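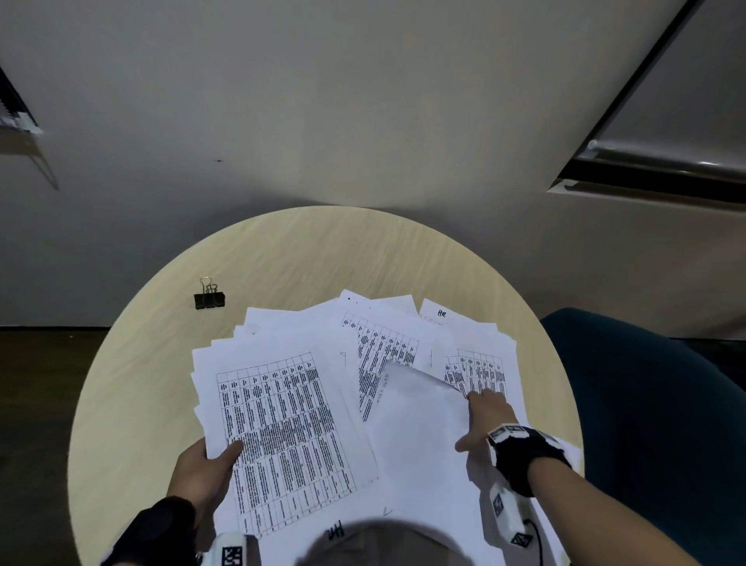 Sorting the papers, with gloves on and a black clip waiting.

Why did our robot get muddled?

I help teach a robot called Remeck to tidy paper. It learns by copying the way hands move, and special gloves tell it where the hands are.

In March it went wrong! Remeck reached for a page and stopped 10 centimetres too far left — every single time. Torunn Nyberg found the fault. One glove's wrist part had slipped round, so Remeck had learned from almost 40 wonky lessons.

We threw those lessons away and started again. Now I check my straps first.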